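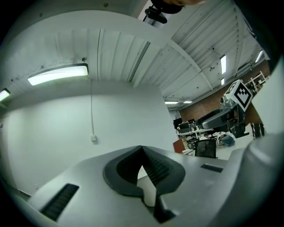 Ceiling, back room. Ribbed panels, with the wall cable at left.

Home | Notebook | Jobs | Stores | Contact
Search this notebook Go
Print this entry | E-mail this entry

Jan 21, 2024
Back room, Skuneston workshop — ceiling and lights

Went in with the building quiet to get the ceiling survey down on paper before the panel order goes to Tetomus. Power to the lights left on throughout. Nothing taken down today.

Panels. White corrugated, running toward the back of the room. The recessed seams between them look straight enough from the floor. Checked the screws I could reach from the steps, including the one over the left light. Two turned a little under the driver and I nipped them up by hand. The old job sheet gives the panel run as 379 inches. I got 322 to the face of the boxing at the far end, so the sheet must include the part behind it. Use 322 for the order.

Lights. Long fluorescent fixture on the left is bright, no hum that I could hear. The narrow tube on the right side came on slower than the rest, with a short flicker. Tubes are 40 watt according to the stores list, and there are 11 spares on the shelf under the Nustero boxes. Will swap the slow one first and see if the flicker goes with it. If it stays, look at the starter.

Cable on the white wall. Thin white one, hangs straight down from the ceiling to near the small electrical box. I could not find it on the Badawi wiring drawing. It may be later work. Do not cut it or tie it back until the circuit has been traced. I want it in trunking eventually — same white, fixed to the wall, with a proper entry at the box.

Fitting among the right-hand panels, the small dark one. Not on the drawing either. Leave the panel round it alone for now and order one extra in case it splits when we get to it.

To do:
- trace the wall cable, label both ends
- swap the slow tube, note the result here
- send the 322 figure to Tetomus with the seam spacing
- ask Badawi for the later drawing, if there is one
- bring the taller steps over from the front store

Seam spacing still to be measured. The short steps don't get me close enough to hold the tape flat. Panel work stays down for March.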